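Spent part of December reading and asking people one question: can a machine clear and wipe a table yet? Short thread on where I ended up.

Picking up one hard object from a known spot is fine. A mug, a box, a can. Most groups showed me that without any trouble.

Soft things are where it slows down. Cloth has no fixed shape, so the machine can't rely on a stored model of it. Every fold is a new object as far as the software is concerned.

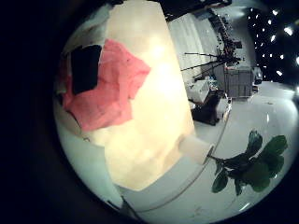
Gripper-level view of a tabletop: something big, soft and cream-colored, with leaves beside it.

Think about tidying a table like that. You'd move the soft thing first, keep the leaves from getting bent, then wipe. A person plans that without noticing.

Priit Vaher ran a clearing test at Plateo. 84 tries with mixed items, 41 finished with no human help. He counted a crushed leaf as a fail. I think that's fair.

The slow part was deciding where to grab. Roughly 2 minutes per soft item. I can clear my whole kitchen table in that.

Anneli Toivonen works on shop-floor packing at Stolus and sees the same split. Rigid parts go to the machine. Bags, liners and anything floppy still go to a person at the next bench.

She doesn't want a robot that does everything. She wants one that stops and asks before it pulls on something it can't see the end of.

So my answer for now: wiping an empty table, yes. Clearing a messy one, about half the time, and slowly. I'd still do the plants myself.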